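Looking after swim and polo gear at home

We are a water polo household, two players and a coach under one roof, and for years our laundry smelled like the shallow end of the Pruden pool. I've finally got a system I love, and so many parents have asked for it on the bleachers that I'm putting it all down in one place.

Rinse first, and rinse right away

Chlorine keeps chewing on fabric for as long as it stays there. If your kid will do only one thing on this page, make it a cold rinse in the shower at the pool, suit still on. Miłosz does his before he even takes his cap off. Then squeeze the suit flat between your palms. Wringing twists the elastic and you'll see the seat go baggy by December.

At home, fill a basin with cool water and a good splash of white vinegar, drop the suit in for half an hour and rinse again. Dry it in the shade, laid over a rack. Hanging by the straps stretches them, especially on the heavy polo suits, which hold an astonishing amount of water!

Caps

Polo caps are the fiddly ones. The ear guards trap water and go slimy behind the plastic, so pop them out once a week if yours come out, and go around the inside with an old toothbrush and a drop of dish soap. Tie the strings in a loose bow before they go anywhere near a washing machine (learned that after picking apart thirteen feet of wet spaghetti, or so it felt). Mesh bag, cold water, gentle, no softener.

Dark caps bleed when they're new. Soak them on their own in a bucket the first couple of times and keep them well away from the white ones. Thắng Tiêu, our goalie's dad, has a pale pink set that will back me up on this.

Balls

Wipe them down with plain water and a soft cloth. Skip the harsh cleaners, which turn the rubber hard and shiny, and you want that grip. Let a little air out if they're going in an unheated garage for the winter, then pump them up again indoors.

The bag

Turn it inside out! It takes a minute and it is the single best thing I do. Shake out the grit, sponge the lining with warm water and baking soda, and prop it open by a window overnight. A handful of baking soda knotted in an old sock lives in the bottom of ours.

Towels

Wash towels without softener, because softener coats the loops and they stop drinking up water. Every few weeks ours get a hot wash with 700 mL of vinegar in the drum and no detergent at all, and they come out beautifully thirsty again. Give each one a hard snap before you hang it.
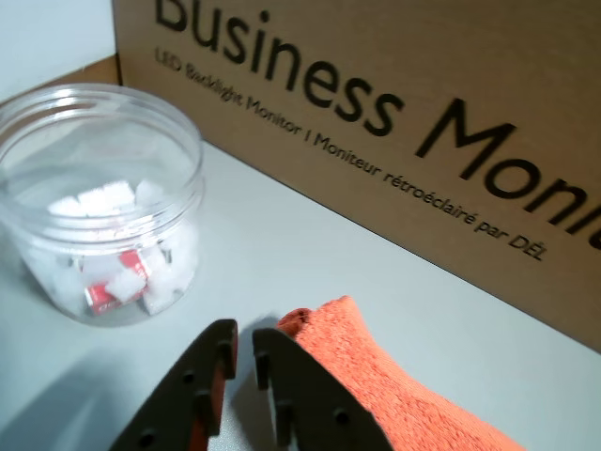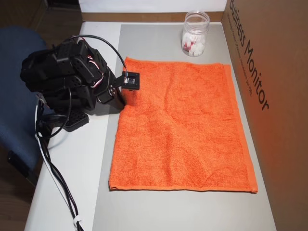
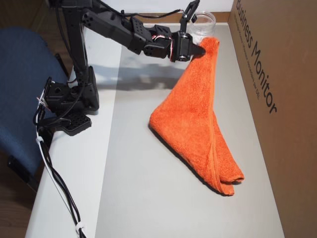

Bright orange terry, easy to spot on a crowded deck.
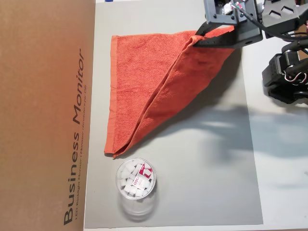

For storage I roll. Fold in thirds the long way, roll from the short end, and stand them upright in the bag so each player can grab one without hauling out everybody else's. Goggles ride in the middle of a roll, in their case, lenses up.

Last thing, mark everything. Laundry marker on the care tag, and again inside the hem for the towels. We use cap numbers since they fit on the tiniest tag, though you'll need to redo them after a season of hot washes. Wiesława Baran stitches hers in coloured thread and they've lasted through three kids.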